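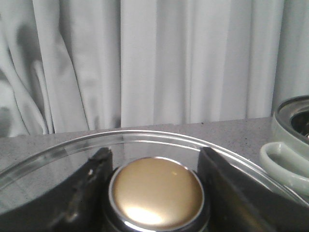

Wustlow is hiring 2 part-time moderators for our local politics forum, start as soon as you can. We run comment threads and a rumor-tracking page for readers in Gerkstead and the towns near it. Remote is fine. No studio, no fancy desk, a speckled gray countertop with a white curtain behind it will do for the video calls. Need decent internet and a door that shuts.

**What you'd do**

- read flagged posts, almost 200 a shift, more when there's an election on
- take down threats, home addresses, fake ballot info
- write a short note each time you remove somthing
- pass the weird stuff to Ye-seo Seo, who runs the rumor page
- answer appeals. Politely. Even the rude ones

**Who we want**

Someone who follows platform news and can tell an angry neighbor from a copy-paste campaign. Any politics, but you have to apply the rules the same to everybody. Past moderating helps, a big group chat or a hobby board counts. Spanish a plus. You will see ugly posts, so think about that before you apply. Paid breaks, and you can hand off a thread any time.

**Hours and pay**

Evenings mostly, 5 shifts every two weeks, four hours each. Contract runs through March, may get extended. Flat $4,000 for the whole contract, paid monthly. Training is paid on top, we use Hubmann for the queue and you'll pick it up in an afternoon.

**To apply**

Send Majdi Hakim a few lines on a post you would of left up and one you'd remove, and why. Resume optional. No cover letters pls. Use the jobs form on the Wustlow site, put "Asau desk" in the subject so it gets to the right inbox. Closes June 19, 2021. Calls with shortlisted people the week after.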